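Chapter 4
Surfaces, Containers, and the Order of Work

Learning objectives

After studying this chapter, the student should be able to:
explain how the layout of a room affects the handling of household linen
select a sorting method suited to the size and habits of a household
prepare a written routine for the receipt, sorting, and return of linen
identify common faults in storage and correct them

Key terms: holding point, sorting surface, turnaround, par stock, return path

4.1 Introduction

The care of household linen is usually taught as a matter of washing. Earlier chapters of this book have followed that custom, and the student will by now be familiar with fiber types, water hardness, and the reading of care labels. A large share of the labor, however, takes place before an article enters the machine and after it leaves. Towels are gathered, carried, set down, separated, carried again, folded, and put away. Each of these steps takes time, and each can be made easier or harder by the arrangement of the room.

This chapter deals with that arrangement. It begins with the surfaces and containers on which linen rests between one step and the next, and goes on to the routines that connect them. Chapter 5 takes up folding and shelving in detail.

The household manager should resist the wish to buy new equipment at the outset. A survey of the existing room, carried out on paper over one full laundry cycle, will show where articles collect and where they are handled more than once. Only when this record is complete should changes be made. The survey form in Appendix B may be copied for the purpose.

4.2 The Holding Point

A holding point is any place where linen waits. Some holding points are planned, such as a hamper in a bathroom or a shelf beside a dryer. Others come about by habit: the end of a bed, the top stair, the back of a chair. Unplanned holding points are the most frequent cause of lost articles and of repeated washing, as clean and used pieces become mixed and must all be treated as used.

A well-run household of 4 persons can generally manage with three planned holding points. The first receives used linen near the place of use. The second stands in the laundry area and holds sorted loads. The third holds clean, dry articles until they are folded. Small articles such as washcloths, socks, and napkins need separate provision at the third point, or they will settle to the bottom of a larger container and be overlooked. A shallow open basket kept on the sorting surface is suitable, provided it is emptied at the end of each cycle.

The sorting surface itself should be smooth, pale in color, and easy to wipe. Stains and loose threads show readily against a light background, and a matte finish reduces glare under overhead lighting. Height matters as well. A person of average build should be able to lay both palms on the surface without bending at the waist.

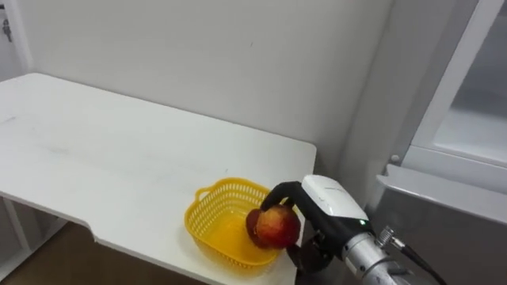 Piret Kazlauskienė objects to this emphasis on a fixed surface. In small apartments, she argues, the table that serves for sorting must also serve for meals and schoolwork, and a routine that depends on its being free will fail by the second week. She recommends sorting at the point of use, with one bag for light articles and one for dark, so that nothing has to be spread out at all.

The objection has merit, and the student should weigh it when planning for limited space. Sorting at the point of use shortens the work in the laundry area and suits households whose members can be relied upon to follow the system. Its weakness lies in inspection. Articles that go directly from bag to machine are seldom checked for stains, open seams, or forgotten items in pockets. A reasonable compromise is to sort at the point of use and to inspect at the machine, one article at a time.

4.3 Par Stock and Turnaround

Par stock is the quantity of each article needed to keep a household supplied through one complete cycle. Turnaround is the length of that cycle, measured from the moment an article is put aside for washing to the moment it is back on the shelf. The two are closely linked. When turnaround is slow, more stock is required, and more stock calls for more storage.

For bed linen, the usual provision is 3 sets per bed: one in use, one in the wash, and one on the shelf. Households with a short and dependable turnaround may reduce this to 2. Bath towels follow the same principle, with an added allowance for guests.

Case Study: The Brumel Guest House

The Brumel guest house held a stock of 200 bath towels and still ran short on busy mornings. Idalina Nogueira, the housekeeper, followed the towels through one cycle and found that many were clean but unfolded, waiting in deep bins beside the dryers. No towels were purchased. The bins were replaced with open shelves, and folding was moved to the early afternoon — a quiet period that had not been used before. The morning shortages ended within a month.

Review the case with section 4.2 in mind before proceeding to the return path in section 4.4.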